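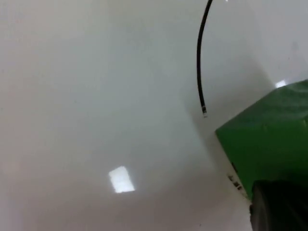
Close view of the pale surface, with the black cable at the top.

Call for participants: Salton table study, Lirkmont

Dedex is looking for 46 adults to take part in Salton, a study of the everyday words people use to say where things are. We want to know when people say "in", "inside", "next to", "beside", "touching" and "between", and when they stop using one and switch to another.

The material is very plain. There is a whiteboard lying flat on a table, a green block, a blue block and a circle drawn by hand in black marker. The blocks are put in different positions and you say or write where they are. You will also be given written instructions and asked to place the blocks yourself.

The first group took part in April. Their answers differed more than we had planned for, mainly with "next to", and the number of places has been raised so that we can look at that properly.

What you will do

You come for two sessions, on separate days. Both are at Maglaya House and both use the same table.

In the first session you describe layouts in your own words. Say whatever you would say to someone at home who had asked you where the green block was. Short answers are fine and so are long ones. You can correct yourself and we will keep both versions.

A typical layout has the green block to the left of the circle and the blue block to the right. Some people say the circle is between the blocks. Others start with the blocks and say there is one on each side. We take down both as given. 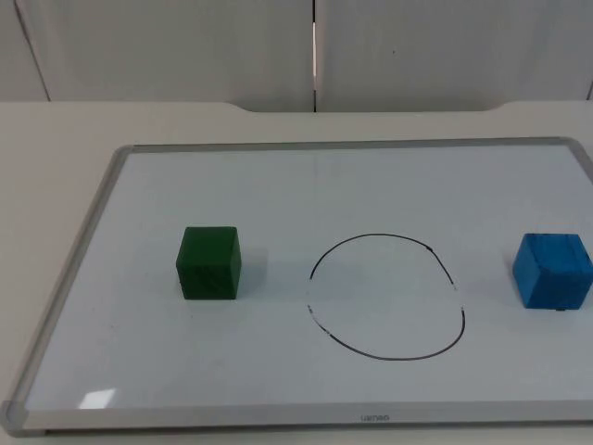
Second session

In the second session you work the other way round. You read a sentence, move the blocks to match it, and say when you are finished. Some of the sentences are vague and a few can be read in more than one way. Put the blocks where you think the writer meant. You may ask to see a sentence again, but the person sitting with you will not explain it.

There are around 200 sentences in the full set and you will be given a selection. The circle is drawn freehand, so its shape varies a little – please treat it as a circle whatever you think of the drawing.

Starting positions vary as well. In some of them the blocks and the circle are in a row across the middle of the board, and your sentence will tell you which block to move, or both. 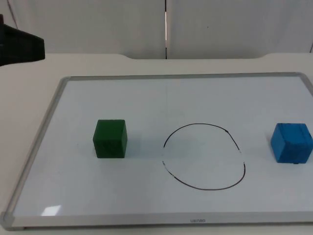
Green block, circle and blue block in a row on the whiteboard.

Who can take part

You should be 18 or over and use English every day at home or at work. It does not have to be your first language. Please tell us which other languages you speak, as we would like a mixture.

You need to be able to tell the green block from the blue one. Glasses and contact lenses are fine. If you would find it hard to lift and move small objects, you can still take part in the first session on its own.

We cannot take people who have worked for Dedex or who were in the April group. Two people from the same household may both apply, but they will be booked separately and we ask them not to discuss the layouts until both have finished.

The harder layouts

Towards the end of each session both blocks go inside the circle, side by side, with very little space between them. This is where "next to", "against" and "touching" come up, and where people tend to slow down. There is no time limit on these. Look from your chair in the first session, and please leave the blocks where they are until you have given your answer.

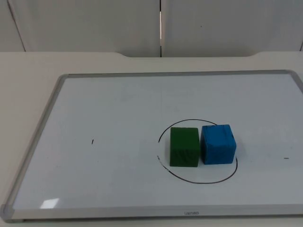

Payment and records

Payment is by voucher at the end of each session. If you stop early you are still paid for that session. Bus fares within Lirkmont are refunded if you bring the ticket.

We keep your written answers and a sound recording of what you say. Your name is held apart from both. You can ask for your answers to be removed at any point before the results are written up.

Getting here

Maglaya House is the brick building behind Lirkmont library, with 1871 over the front door. Use the side entrance, which has a ramp. The study room is on the ground floor. There is no parking on site apart from one disabled bay, and this needs to be booked when you apply.

How to apply

Pick up a form at the library desk or write to Salton Study, Dedex, Maglaya House, Lirkmont. Give your age, the languages you speak and the times of day you can come. Mornings fill up first, so add an afternoon if you can manage one.

Forms must reach us by 2019-05-24. We will write to everyone who applies, including those we do not have a place for.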